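April 2026

Opening night at Brirnmont and I am still buzzing! I got to the park way too early, bought a scorebook at the gate (my old one ran out last August) and sat behind third base with a bag of peanuts and nobody in front of me.

The Ratilon starter was shaky in the first. He walked 2 and gave up a double down the line, then got a ground ball and somehow escaped with only one run in. After that he started throwing the slow curve for strikes and the Kuster hitters looked lost. I love watching a pitcher find it like that – you can feel the whole section lean forward.

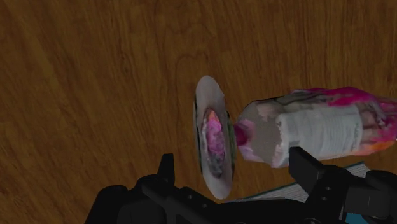 Small plate, brown table.

We tied it in the fourth on a bunt, of all things, and went ahead in the seventh when the catcher hit one off the Trumus sign in left. Off the sign! Everyone on my side stood up and I spilled the peanuts. I missed scoring the next batter completely, so there's a blank box I'll have to fill in from the paper.

Final was 4-2. The closer needed 30 pitches and I think I held my breath for most of them. Bases loaded, full count, fly ball to center that hung up there forever.

Drove home with the windows down and the postgame show on loud.

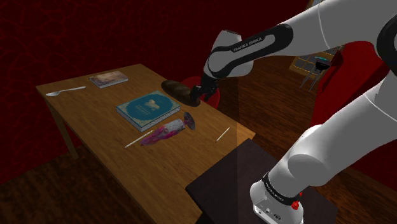

Things to remember for the next game

Bring a second pencil. Warmer socks. Park on the north side, the south lot took ages to empty. Look up who that left fielder is – what an arm!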